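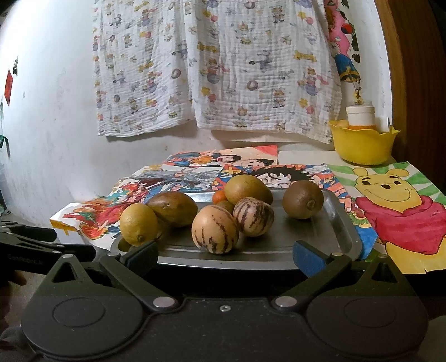

Handout 4: Fruit on a Metal Tray

Notes for Effie Lamont's group, May 30, 2023

Sorting by color is where most people start, and I doubt it tells you much. A brown skin covers a kiwifruit and plenty else. The Sedgwick chart lists 82 fruits by color alone — try using it.

Pepino melon: cream ground, purple-brown stripes. Books call the stripes a sign of ripeness. I'm not convinced. 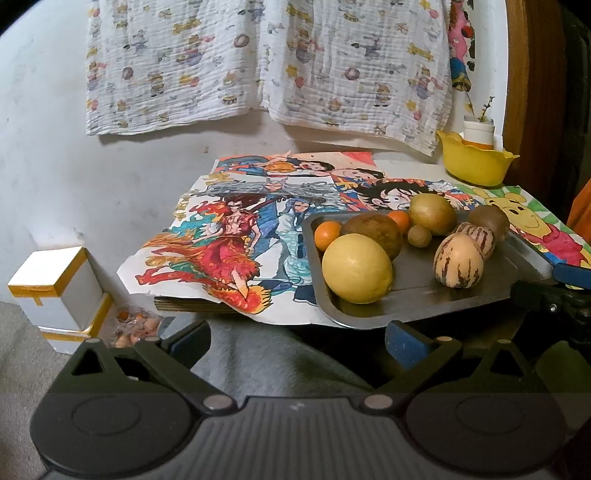
Smell and a gentle press are better evidence, though neither settles it. Write down your guess before cutting. Read Mahama, page 200.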